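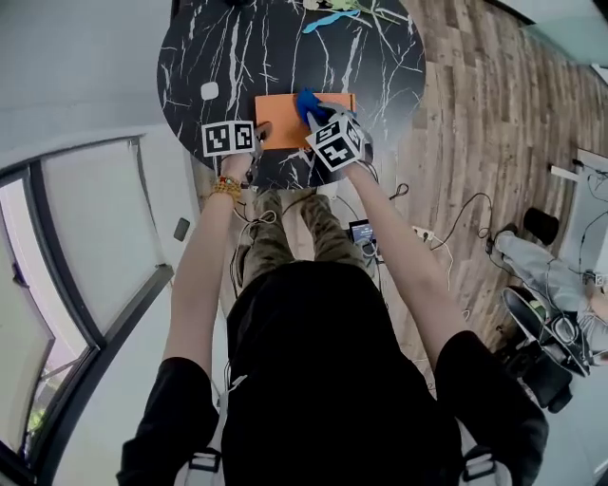
Trorkach wardrobe archive: frequently asked questions

What does the archive hold?
Clothing and accessories worn on screen in the Canadian teen series Zinder, catalogued by Marlene Siqueira. There are 584 items. Jewellery is recorded by colour and bead type, so a bracelet of golden-yellow beads with a single small red bead is entered under "yellow, beaded" with "red" as a secondary term.

Are cast sweatshirts included?
Yes, if worn in a broadcast episode. Crew and promotional sweatshirts are listed separately.

Can I borrow an item?
Loans are limited to museums and registered theatre companies. The maximum term is eight weeks. Apply in writing to Štefánia Kuruc.

Do you sell replicas?
No. Enquiries about licensed reproductions go to Badov.

How do I cite an item?
Use the catalogue number, episode title and character name, in that order.

What does a scan cost?
$50 per item, or $80 with fabric detail. Orders placed in September are filled in October.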